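Cours d'entretien du logement, séance 7 : le salon

Notes pour le groupe d'Orla Sheehan, 2019-10-17

Aujourd'hui nous étudions l'ordre du travail dans un salon avec canapé en cuir clair, table basse en verre et moquette. On commence toujours par le haut et on finit par le sol.

**1. Les rideaux.** Ouvrir les voilages et les rideaux épais. Secouer doucement les plis, de haut en bas.

**2. Le canapé.** Enlever les coussins. Passer l'aspirateur avec la brosse douce le long des coutures. Ensuite un chiffon à peine humide, sans alcool.
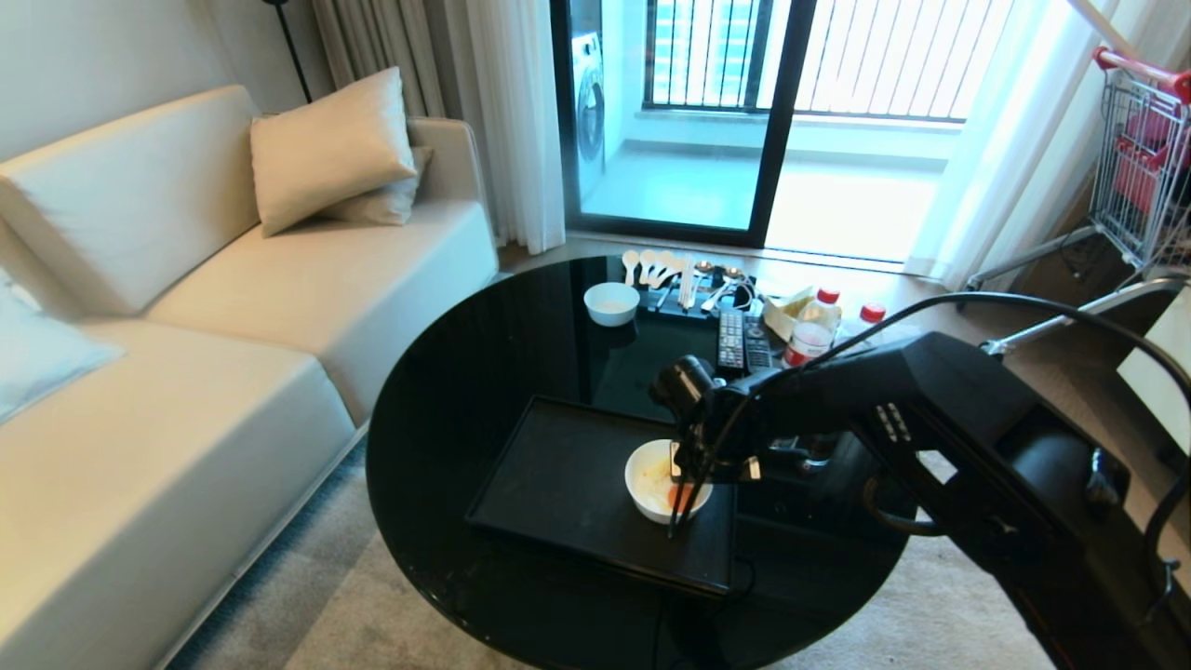 **3. La table en verre noir.** Une surface noire montre toutes les traces. Il faut donc deux chiffons : le premier humide, le second sec. On essuie en cercles, puis on se baisse pour regarder le verre contre la lumière de la fenêtre.

**4. La moquette.** Déplacer la table à deux personnes. Passer l'aspirateur lentement, dans les deux sens.

Vocabulaire à apprendre : *le voilage*, *l'accoudoir*, *la couture*, *le poil ras*.

Devoir : écrire 138 mots sur le salon de votre logement, avec 4 verbes à l'impératif. À remettre à Shiela Umali.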